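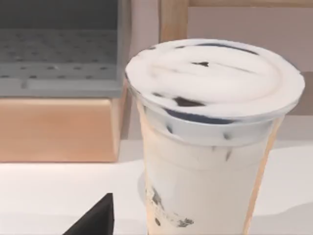 Newsletter > Members > Work and Money

Filed under: Second Opinions

Four-day weeks, and the fine print

Every few months a company announces that it has moved to a four-day week, and every few months my inbox fills with people asking why the rest of us haven't. The latest is Asutari, a billing software firm in Stedlow, which switched its office staff in October and has already put out a report saying the whole thing is a success. I read the report. I would like to believe it, and I don't quite.

Start with the headline number. Asutari says 75 percent of staff feel "as productive or more productive" than before. That is a survey of how people feel about their own output, taken by their employer, a few weeks after the employer gave them an extra day off. I would have ticked the box too. If someone handed me a free day every week and then asked if I was still pulling my weight, I would have found a great deal of weight to say I was pulling.

The report does have one hard figure in it. Staff closed 3081 customer tickets in the first month. It doesn't say how many they closed in the month before, or in the same month a year earlier, so the figure sits there on page 5 looking solid and telling us nothing. Maybe it went up. Maybe it was left without a partner for a reason. Anyone who has worked in a support team also knows that tickets can be closed in many ways, and some of them involve the customer giving up.

Then there is the question of what "four days" means. At Asutari the working day grew to make room for the lost one, so the weekly hours dropped by only two. I have no quarrel with that as a schedule. Plenty of nurses and factory workers have done long shifts and short weeks for decades, and many of them like it. But it is a compressed week, and it should be called that. A parent who has to reach the daycare by closing time will hear "four-day week" and think one thing, then see the timetable and think another.

The firms that try this also tend to look alike. They are small, they sell something that lives on a screen, and a customer who waits until tomorrow is annoyed but not in danger. Matos, the parcel company, looked at the same idea for its Stedlow depot and dropped it, because vans still have to go out and somebody has to drive them. Covering the fifth day would have meant hiring. That part rarely makes it into the cheerful write-ups – a shorter week for the same pay is cheap only where the work can be squeezed, and in a lot of jobs the squeezing was done years ago.

I asked readers who had been through a trial to write in, and the letters were more mixed than I expected. Several said they would never go back. One said the day off was lovely until the messages started arriving on it, first with an apology attached and later without. Another said her lunch break had shrunk to the time it took the microwave to finish. A man at a design shop said the best thing about his trial was that it killed off the standing meetings, and he wondered why they had needed a new calendar to do that.

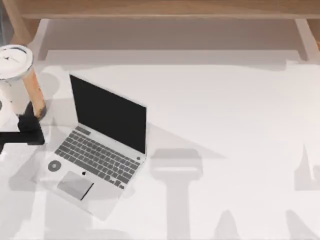

Is a shorter week ever worth asking for?

It can be, if you get the daily hours, the pay and the rules on contact during the day off in writing before the trial starts, along with what happens to your vacation days.

That last item catches people. Trurar, a payroll service that several local employers use, treats a longer day as a longer day when leave is taken, so a week away still uses up a week's hours. Other systems are set up differently, and some managers have no idea which kind they have. Ask early, and ask the person who runs payroll.

I would also ask what the trial is being measured against. If the answer is a feelings survey, push for something duller: sick days, people leaving, late work, complaints, all compared with the same stretch of the year before. A company that expects good results should be happy to count them. And ask who decides at the end. Asutari's report says the new schedule is "permanent, subject to review," and I have read that phrase many times now without finding the permanent part.

My own view hasn't moved much. I think most office jobs have some slack in them – mine certainly does – and giving it back to staff as time is a decent thing to do with it. I just want to see a full year, with a before and an after, and so far I have seen one busy month. Asutari says its next set of figures will come out in the spring. I've asked for a copy.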